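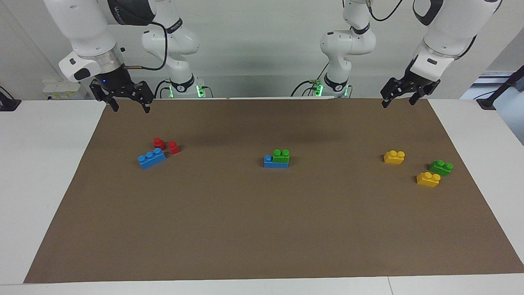 Sorting a big box of plastic building bricks goes faster when you set up the table first and only then bring out the bricks. Most people tip everything onto the floor, pick out a few colors, and give up by dinner. Work on a table with a large sheet of brown paper spread over most of the top. Red, blue, green and yellow all stand out against brown, so you can find what you are after without leaning in. The paper also keeps the bricks from sliding, and at the end it can be lifted by the corners and used as a chute.

What you need

A table you can walk around or reach across
Brown paper, the heavy kind sold for parcels or for covering floors
Masking tape
6 containers with lids
A shallow tray
An old pillowcase or mesh laundry bag, if the bricks need washing

We used Gostunik drawers for years and have since moved to Lurau tubs, which stack better and let you see what is inside. Shoe boxes work too if you label the short end.

Step 1. Lay the paper

Cut the paper a few inches smaller than the table on every side. If it came off a roll, turn it so the curl faces down and leave it flat under some books overnight. Tape the corners only. Tape along the whole edge tears the paper when you pull it up, and you want to use the same sheet again.

Step 2. Bring out a small amount

Scoop bricks from the box with the tray and put them down on the paper a little at a time. A layer one brick deep is right. If bricks are lying on top of each other you have put out too many, and small pieces will stay hidden under the larger ones.

Take apart anything still stuck together as you go. For two flat plates that will not separate, press a third brick onto the top one and rock it. Don't use a knife.

Step 3. Make loose clusters

Push the bricks into a few loose clusters with clear paper between them. Neatness does not matter at this point. Decide what each cluster is for before you start and keep to it for the whole session.

There are two usual ways to do it:

By color. Good for small children and for collections of mostly basic bricks. It looks nice on a shelf. The drawback is that a small black piece is very hard to find in a tub of black pieces.

By shape. Better for anything over 2000 pieces or so. Your eye picks a color out of a mixed tub easily, so a tub of one shape in every color is quick to search. Start with bricks, plates, slopes, wheels, figures and "other."

Our own collection came to 2611 pieces the last time we did this, and 917 of those were plain bricks – more than would fit in one tub. We split those by color and left everything else by shape. Mixing the two systems is fine as long as the labels say so.

Step 4. Empty each cluster

When a cluster gets as wide as your hand, sweep it into the tray and tip it into its container. Then put out the next scoop. Keep the lids off until you are finished for the day.

Step 5. Wash if needed

Sticky bricks go in the pillowcase, tied shut, and into a sink of lukewarm water with a little dish soap. Swish, rinse twice, and spread them on a towel until Tuesday if you did it over the weekend. Leave out anything with stickers, motors or lights.

Step 6. Check the "other" tub

Go through it once at the end. If you find more than a handful of the same thing, such as hinges or windows, give it a small bag inside the tub. Bricks from other makers that don't grip well can go in a bag of their own.

Fold the paper in half with the clean side in and store it behind the tubs.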